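Reading time: 4 minutes

Household Tasks Remain a Demanding Test for Machines, Says Program Lead

The Bororby Center for Applied Automation has spent much of the past year on a question that its visitors ask almost without exception: when will a machine be able to tidy a kitchen? Joana Teixeira, who directs the center's domestic and retail handling program, prefers to answer a narrower one.

"We ask whether a machine can complete a named chore, in a named room, without a person stepping in," she said in an interview at the center in February. "For some chores the answer is yes. For most of them the answer is that it depends on the room."

The program studies short tasks of the kind that occur in homes and small shops. Staff place fruit in a basket, clear a counter, restock a low shelf or fold a hand towel, and a robot arm is then asked to do the same. Each attempt is logged with its outcome and, where the attempt fails, the point at which it failed. The log now holds more than 4,000 attempts across 73 tasks.

Ms. Teixeira was careful to separate the tasks from one another. Moving boxed goods between two fixed points is, in her view, close to a settled matter. Fruit is less so.

"A box tells you where its sides are," she said. "A banana is curved, it is slippery in places, and it bruises. If you hold it too lightly you drop it on the way. If you hold it too firmly, the customer sees the mark the next morning. A person makes that adjustment without thinking, and we have to put it into the machine somehow."

Containers present a difficulty of their own. Woven baskets, which are common in both kitchens and shop displays, let light through in small points and reflect it along the strands. According to Ms. Teixeira, the system must decide which of those bright spots belong to the object and which to the basket behind it. The rim is a further obstacle, as the hand has to pass over it at an angle that still leaves room to close.

"We had expected the grasp to be the hard part," she said. "In our log, a large share of the failures happen before anything is touched. The arm comes in a little low, meets the rim and stops. It is the correct thing for it to do – we would much prefer a stop to a push – but the chore is not done."

The center runs its trials with two partners. Starkska, a regional grocery operator, contributes shelf layouts and staff time, and the housewares supplier Dekora provides baskets, trays and bins in the forms in which they are sold. Neither partner has placed a machine on the shop floor during trading hours. Ms. Teixeira said that she had advised against it for the present.

"A shop aisle has children in it, and carts, and people who change their minds and put things back in the wrong place," she said. "A home is harder again. No two kitchens agree on where the fruit goes."

Asked about speed, she acknowledged that the comparison is not flattering. A practiced shop employee can empty a small crate of fruit into a display in well under a minute. The same work takes the arm up to 3 minutes, and longer if it has to try a second approach. The program does not regard speed as its first concern, and its reports list completion and damage ahead of time taken.

The next stage will add 500 attempts with mixed produce, in which soft and firm items share one container. The software for that stage, known internally as Talukder, is intended to choose the order in which items are handled, so that heavier fruit is not set down on top of softer fruit. Ms. Teixeira described the early results as uneven and declined to give a completion rate before the work has been reviewed.

She was more willing to say what she would accept as progress. A machine that could put away one bag of groceries in an unfamiliar kitchen, with nothing damaged and no one called in to help, would satisfy her. She does not expect to see it in the current project period.

"I still put my own shopping away," she said. "I expect to go on doing so for some time."

Related items
Shelf Restocking Trials: Notes from the First Year
Towels, Cloths and Other Soft Goods
Questions Retailers Ask Before a Pilot

Comments (3)

M.R.: I work in produce and can confirm the point about bruising. New employees need a few weeks to learn it too.

Shopkeeper in the valley: Three minutes would be acceptable to me if it were done overnight. Is that being considered?

Ellen: Please publish the completion rates when they are ready, including the poor ones.
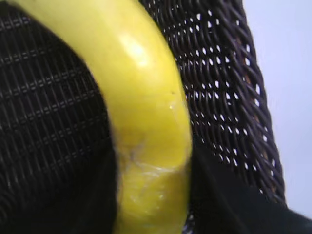

Fruit handling: a banana in a dark wicker basket.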